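3/28/25

Second dye bath on the wool samples today, and I'm much happier with this one! The first batch came out streaky and I blamed the yarn, but I'd crammed 80 grams into a pot that was way too small for it. So this time I split everything in half, used the big Drotell kettle, and gave it room to move (and kept my hands off the spoon, mostly).

Recipe so far: 20 grams of dried madder, soaked overnight, then brought up very slowly over low heat. Anything past a bare steam and the red goes brown on me – I've ruined enough skeins to know. The Bellano merino took the color fastest, a warm brick shade. The Krawczyk blend is still sulking along at a kind of salmon. I'm leaving it in until Monday to see if it catches up.

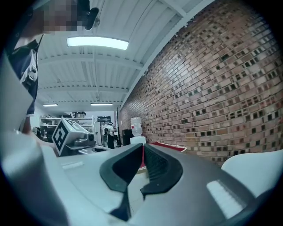 Workspace, with a bit of red showing through the gap.

Water is the next thing to sort out. Our tap water is hard, which madder is supposed to like, but the rinse leaves the fiber feeling chalky. I want to try one skein with rainwater and one with tap, same pot size, same soak, and label them properly this time. String tags in the bath, not masking tape!! The tape floated off again and I spent ages guessing which was which.

Stock check: 785 grams of undyed merino left, plenty of alum, madder getting low. If anybody orders before June, add a bag to the list please. Also the lid of the small pot is bent – use the foil.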